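Search Sullden
Search
Clear

How to pack a tote bag so that it stays packed

964 shares

The tote bag has no pockets, no structure and no opinions. You put things in the top, they go to the bottom, and by the time you reach the bus stop they have sorted themselves into an order of their own, with your keys underneath everything and the one heavy item lying across the one soft one.

It can be done better. The method below takes a few minutes the first time and much less after that, and all it needs is a table, a bag, a clear plastic box and something flat and stiff. You probably own all of these already, though the lid to the box may have moved out.

Step 1. Empty the bag

All of it, including the seam at the bottom where the receipts go. Turn it inside out and shake it over a bin. If you find a coin, that's your fee for doing this.

While it's inside out, look at the stitching where the straps join. If a strap is coming away, mend it now or demote the bag to holding other bags.

Step 2. Lay it next to the box

Clear a patch of table big enough for the bag and the box side by side. Work with the bag lying down and its mouth propped open towards you. People like to pack a tote hanging from one shoulder, feeding things in with the spare hand, and these are the same people who later tip the whole lot out on a café floor.

The box is for sorting. Everything that's going into the bag goes into the box first, so that you can look at it and be ashamed. See-through is best. With a solid one you will forget what's in there, and then you have two containers you can't find things in.

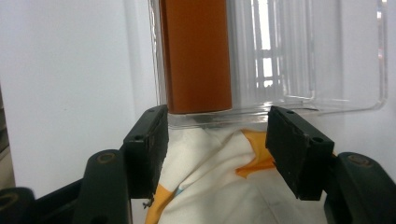
One reader wrote to say that the box was a waste of a step, that a tea towel spread on the table did the same job, and that a tea towel could at least go in the bag afterwards. Fair enough. A tea towel won't stop a round thing rolling off the table, but if yours has never rolled anything off, carry on.

Step 3. Sort by shape

Forget about sorting by use. The bag doesn't care what things are for. Make these piles in your head, or in the box if it's big enough:

Flat and stiff: books, boards, slim boxes, a folder.
Tall and round: bottles, tubes, tins, anything that came with its own cylinder.
Soft: scarf, jumper, the spare bag you swore you'd carry.
Small: everything else, and there will be more of it than you think.

If the small pile is the largest, put half of it back in the drawer. A tote is no place for a collection. The small things that survive go in a pouch, a freezer bag or an old glasses case. I use a Grasar zip pouch with a broken zip, so it is more of a Grasar envelope.

Step 4. Flat things first

Your flattest, stiffest item is the most useful thing you own today. It gives the bag a wall. Slide it in upright against the side that will rest on your hip, long edge down if it fits that way, and the bag will stop folding in on itself like a disappointed tent. 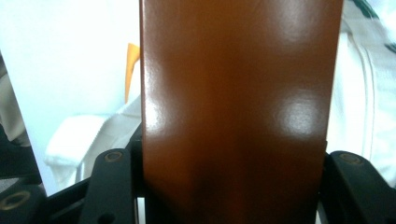
Sullden Home > Bags and Packing
Words: the Utano desk
Updated February

If you have several flat things, stack them against the same side, largest on the outside. Splitting them between the two sides looks tidy for as long as the bag is on the table. Once you lift it, they meet in the middle and whatever is between them gets pressed.

Anything glossy or easily scratched should face the cloth. Turn the other face inwards and put something soft against it before the rest goes in.

No flat thing to carry? Cut a piece of stiff card a little narrower than the bag and leave it in there for good. The back of a pad of paper will do. It goes limp after a wet winter and you cut another.

Step 5. Hold the mouth open

You have two hands, and one of them has to look after the bag. Fold the top edge of the cloth outwards to make a cuff, which keeps the opening round for a while. Lay the straps out to either side, clear of the opening. A strap that has fallen inside will wrap itself round the first thing you put in and come out with it, usually in a queue.

Lower flat things in at a slant, one corner first, and straighten them when they touch the bottom.

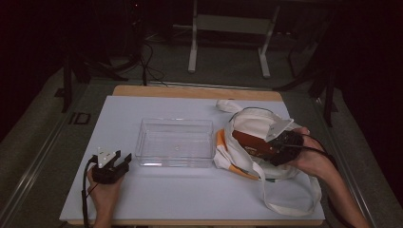
Then let go and see whether it leans. If it does, push the base out from the inside with your knuckles until the bottom seam lies straight, and try again before anything else goes in on top.

Step 6. Round things next, then soft

Tall, round items go upright next to the wall you've just made. Wedge the soft things around them. Anything with a lid goes lid up, however tight you believe the lid to be. I believed in one once. It held 200 ml of soup, and I now know the exact colour of the lining of my coat.

The pouch of small things goes in last, where your hand lands.

Step 7. Lift it

Pick the bag up by both straps and walk to the door and back. If something slides, it wants more jumper — or less of everything else.

Was this helpful? Yes (50) No (2)

More from Akande: Folding a fitted sheet, attempt two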